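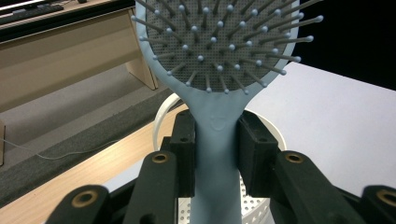 Ustemance Community Theater
Production meeting, 29 May 2024
Green room, started late (parking)

Present: Guido Dal Bello (chair), Solveig Sundqvist (minutes), wardrobe, lights, set crew, box office. Apologies from props.

1. Last minutes
Read, agreed. One fix: the fog machine is rented, not bought.

2. Spring show wrap-up
Box office has final numbers, will email. Saturday matinee best house of the run. Programs ran out before the second night, print more next time. Two seats in row F still broken, tape is not a repair. Guido to call Sjögren again re parts.

3. December show
Long talk. Down to two scripts, the boarding house comedy and the ghost one. Comedy has the bigger cast but one set. Ghost one needs a trapdoor and we don't have a trapdoor. Set crew say a closet with a false back would do the same job. Lights like the ghost one. Wardrobe don't mind as long as its not 1920s again.
Vote: comedy, 8 for. Rights application goes in this week, Solveig to do the form.
Auditions: want two evenings, not one. Hall calendar to be checked before we anounce anything.

4. Budget
Cap for the December show is $2000, same as last year. Lumber is the problem. Set crew to price flats at Corkitz and see if the old ones can be re-skinned. Wardrobe wants a line of its own this time instead of "misc." Agreed.
Lighting desk: Emoron quote came in too high. Keep the old desk one more season. Lights not happy, noted.

5. Wardrobe and wigs
Storage closet is full. Clear-out planned, date to follow. Shoes without a partner go. Wigs stay on blocks, NOT in bags, three have matted already. One brush per wig, labeled, back in the wig drawer after each show. Hairspray off the wigs before they get stored.

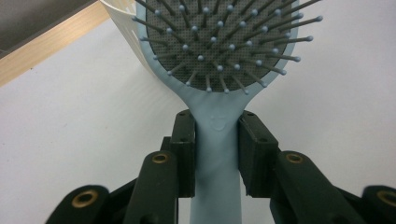

Light blue paddle brush, ball-tipped pins.

Borrowed costumes: the high school wants the capes for a week. Fine if they come back clean. Get it in writing.

6. Front of house
Coffee urn leaking at the tap. New one or a washer, Guido to look. Need more ushers who can do stairs with a flashlight. Intermission line for the restroom still awful, try 20 min instead of 15.
Website still shows the spring cast, needs changing. 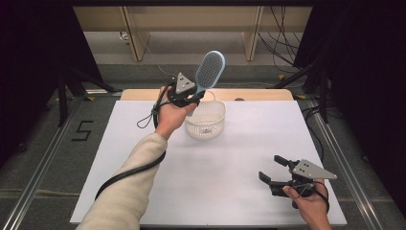 Solveig Sundqvist

7. Any other business
Keys: one back door key still missing, check your coats.
Piano tuning before auditions, yes, same tuner.
Someone asked about a kids' workshop over summer. No decision, needs a leader first. Back on the agenda next time.

Actions
Guido: seat parts, coffee urn, piano tuner
Solveig: rights form, hall calendar
Set crew: lumber prices
Wardrobe: clear-out date, wig drawer labels, capes
Box office: final numbers, website cast list

Next meeting once the rights come through. Closed 9:40.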